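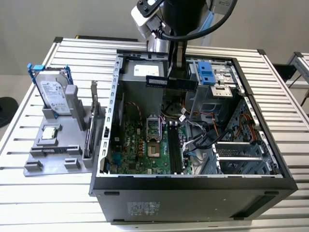 The memory step is the part of the Varma kit we have spent the most time on since the January report, and it is where most of the money for this quarter went. Varma is the vendor's package for taking apart and refitting used office computers: a parallel gripper, a set of printed holders, and a software layer that runs on the arm we already own. The tower lies on its side with the side panel off, and the gripper carries one RAM module at a time, held flat, over to the two black slots beside the CPU socket. The rest of the parts wait on the gray printed tray to the left of the case, with the hard disk standing in its blue caddy, the CPU in a square pocket and the expansion card on edge in its own slot holder. We have kept that layout fixed for all runs in this report so that the results can be compared.

This report covers the review period up to April 25, 2021. It is written for the Penari small grants office and follows the headings in the award letter.

Work done in the period

We ran 1,157 part placements with the kit. Of these, 789 were completed without a person stepping in. The remainder stopped, either because the software reported a fault or because the operator pressed the stop button. We counted a placement as complete only if the part was seated and the gripper had let go and moved clear. A part that was seated but needed a push by hand was counted as stopped.

Memory modules were the largest group. The usual failure was a module that went into the slot at one end and rode up at the other. The Varma software does have a check for this, based on how far the arm travels before it meets resistance, but the factory setting was too loose for the boards we use. After we tightened it the arm stopped sooner and fewer modules were left half seated. It also stopped on some that were fine. We would rather have it that way around for now.

Hard disks in the blue caddies gave the least trouble. The rails give the gripper flat sides to close on and the cage in the case is forgiving. Expansion cards were in between. Cards with a metal bracket need to be tilted slightly on the way in, and the kit has a tilt move for this, but the tilt angle has to be set for each case model and the manual does not say so. Giuliana Tamayo worked out the settings for the three case models in our stock and wrote them up as a one-page sheet, which is in the shared folder.

CPU placement was tried late in the period and the results are not included in the totals above. The kit can pick the chip out of its pocket reliably. Setting it down in the socket is another matter – the pins are easy to bend and we only have a few boards to spare. We plan to continue on scrap boards until the vendor sends the softer fingertips they have promised.

The kit as a product

The gripper is well made. We have had no mechanical faults with it. The dark fingers that come with it are long enough to get past the power supply and the drive cage without the wrist touching the case, which was our main worry when we ordered. The cable loop at the wrist is thick and stiff, and on the first mounting it pulled on the housing when the arm turned fully to one side. We moved the clamp higher up the arm and left more slack. The vendor should put this in the setup guide.

The printed holders are adequate. They arrived with rough edges in two of the pockets and we sanded them. The files are supplied with the kit, so a worn holder can be printed again in house. We have done this once, for the card slot holder.

The software is the weakest part. Teaching a new position is quick, but there is no way to copy a set of positions from one case model to another, so everything has to be taught again from the start. Error messages are short and several different faults share the same text. We have raised both points with the vendor through Dultden, the reseller, and were told that copying is planned for the next release. No release date was given.

Loose wiring inside the case is still a problem for the whole approach. The power leads run from the drive area across to the motherboard, and if they sit high the gripper can catch them. At present the operator tucks them out of the way before each run. The kit has no tool for this and the vendor does not claim that it does.

Spending

The kit was bought at the quoted price and the invoice has been sent to your office. We have also spent part of the 2,000 dollars set aside for test parts, mostly on used memory and motherboards. The remainder is enough to finish the planned runs. Dultden has offered a support contract for the second year. We have not signed it and do not ask for funds for it in this period.

Comparison with Trellero

The award letter asked us to look at one other product. We chose Trellero, which is a service and not a kit: their staff come on site, set up the positions and hand over a working cell. We had one call with them and received a written quote. It costs more at the start and any new case model means another visit. For a shop that handles one model in large numbers it may be the better choice. Our stock is mixed and changes every few weeks, so we expect to stay with Varma unless the copying feature fails to appear.

Delays

The project is 5 weeks behind the plan. The arm controller had to be updated before the Varma software would connect to it, and the update took longer than the vendor had said. The worktable also had to be leveled again after it was moved. Neither problem is expected to come back.

Next period

We will repeat the memory runs with the tighter setting on all three case models and report the figures for each model separately. CPU placement will go on with scrap boards. We will also time the operator's share of the work, including the wiring, which we did not record properly this time. The tilt sheet will be sent to Dultden so that other buyers can use it.

We ask the grants office to confirm that the end date can move by the same 5 weeks. No extra funds are needed for this.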